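Toaster oven lunches, and how I stopped burning them

My big oven takes forever to heat up and I'm usually cooking for two, so the little countertop one gets used nearly every day at our place. I bought it after the old Bosen gave up in January (the bottom element went, and a new part cost more than I wanted to spend), and I've picked up a few habits with this one that I thought I'd pass along!

First thing — cut your bread before you turn anything on. I used to set the dial, then go hunting for the bread knife, and by the time I got back the oven had been running empty for ages. Now I lay out the bread, cheese and whatever else is going in, and only then touch the knobs. 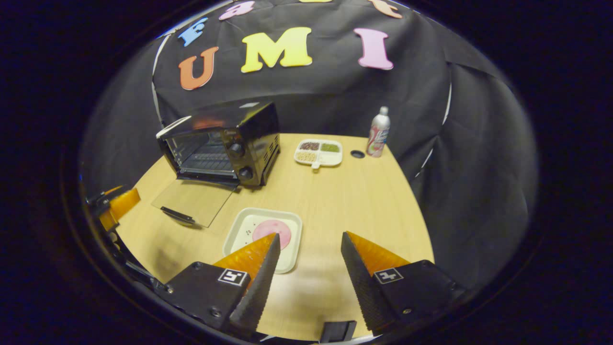
Ham is my favorite thing to warm up in there, but it dries out fast if you leave it bare on the rack. I tuck it under the cheese, or brush it with a tiny bit of mustard and butter. Give yourself some space in front, too. With a door that folds down flat onto the table like this one, you need all that room clear before you open it, so I keep my plate well forward, with the slice already on it. A plate with a raised rim is nice for this, as juice and crumbs stay put when you carry it over. Check the bottom of your plate before it goes anywhere near the heat, though! Plenty of them are for serving only.

For cleaning, let everything cool, then wipe the glass with baking soda paste and a soft cloth. I leave the paste on for 16 minutes while I do the dishes. The rack gets a soak in the sink overnight, usually on a Monday.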